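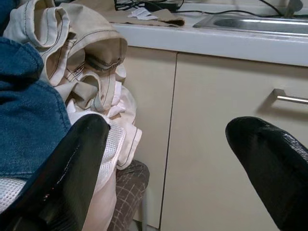
Minutes of the monthly house meeting, Flirnley House, Pleldale, Thursday, October 31, 2019. The meeting was called for 7:00 and opened at 7:32, when the last of the trick-or-treaters had been paid off and enough residents had come downstairs to make a decision stick. Cosimo Carbone took the chair, the good one, and it was noted that he always does. Before the agenda could be adopted, Room 6 asked that we deal with the clothes question, which has been carried over from the last two meetings. The heap of fabric against the cabinets, with the blue denim down one side of it, was cited by both sides. Room 6 called it a heap. Room 2 called it a system. The clothes question was moved to item 4, where it has lived since August.

5 min read

Present: Rooms 1, 2, 3, 5, 6 and the attic. Apologies from Room 4, who was at a party and sent a picture of the punch. Minutes by Room 3 (me), under the rule that whoever complained about the last minutes writes the next ones.

1. Minutes of the last meeting

Approved with one correction. Room 5 did not "storm out." Room 5 "left to check on some rice." The rice was not available for comment.

2. Heating

The radiators came on Monday, at all hours and in all rooms, including the bathroom where nobody has ever found the valve. Kostiuk, who manage the building, say the system is "settling in." The chair pointed out that it has been installed for longer than any of us has lived here. The attic reported that it is now possible to proof bread on the windowsill and asked that this not be fixed. Room 1, directly over the boiler, reported a knocking sound between 5:00 and 6:00 in the morning and performed it for the meeting on the table. It was agreed to be a convincing knock.

Brodov quoted $148 to come out and bleed the radiators. Room 2 said there is a video that explains how to do it for nothing. Room 1 asked who would be holding the bucket. After some silence the Brodov quote was accepted, five in favor, Room 2 abstaining and asking that the minutes show the video had a great many likes. The minutes show it.

ACTION: chair to call Brodov and get a day in November. A day, that is, as opposed to "some time that week."

3. Kitchen and money

The kitty stands at $55, down from last month. The chair read out the receipts. There was discussion of $40 spent on olive oil. The attic defended the olive oil at length and in my view with real feeling, and said anyone who had eaten the lentils could hardly vote against it. Room 6 had eaten the lentils. It was agreed that from now on any single item over $20 gets written on the board first, with enough warning for somebody to object. Dish soap is exempt - we have tried running out of dish soap.

Paper towels: Room 5 proposed that we stop buying them. Room 1 proposed that Room 5 stop spilling things. Both proposals were withdrawn.

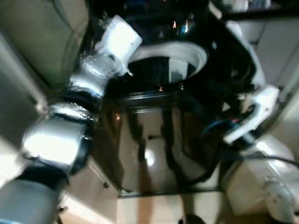

The electricity bill was taken next, and it is up again. Room 2 wanted to know what is left plugged in overnight, and there followed a tour of accusations: the attic's fan, Room 6's second lamp, the chair's radio, which he says helps the tomatoes. The big black appliance with the glossy finish then came up, chiefly because of who wipes it. Its surface is shiny enough to give you back the rest of the room, so every thumbprint is a matter of public record, and Room 6 said that she had seen her own disappointed face in it more than once. The attic asked why anyone buys black. No one admitted to having chosen it. Wiping was added to the chore wheel, between "bins" and "the drain."

ACTION: Room 2 to read the meter on Sunday evening and again the Sunday after, and to bring numbers instead of suspicions.

4. The clothes question

Reached at last. Room 6 proposed that anything left in a shared space for more than a week goes in the donation bag. Room 2 asked how a pair of jeans would know what week it was. The chair suggested labels with dates. Room 1 said that if we were people who wrote labels with dates we would not be having this meeting. An amendment giving owners a further three days was carried, then an amendment letting owners ask for three more, at which point Room 6 said she would like the original motion back, please.

Carried as follows: one week, one warning on the board, then the bag. Odd socks are to be kept in the biscuit tin until further notice, on sentimental grounds. Room 2 wishes it recorded that the system worked.

5. Front gate

Still sticks. Kostiuk have been told in writing, by phone, and by the mail carrier. Room 5 has been lifting it with one hip and is developing opinions about it. The attic offered to plane the bottom edge if someone would lend a plane. Room 1 has a plane but does not lend it. A compromise was reached in which Room 1 will plane the gate while the attic holds it and says nothing.

6. Guests

The rule remains three nights in a row, after which a guest buys milk. The chair was asked if his brother counts as a guest. He said his brother was a presence. His brother will buy milk.

7. Any other business

Candy left over from the door: distributed. The raisins were offered round and came back untouched. Room 6 asked who had given out raisins. The attic said they were a healthy option. It is hoped that this will not be remembered by the children of Pleldale next year, when they may have eggs.

The next meeting was fixed for late November, on whichever evening Room 4 can make it, as Room 4 was given the drain in absentia.

Closed at 8:55. The chair stayed in the chair.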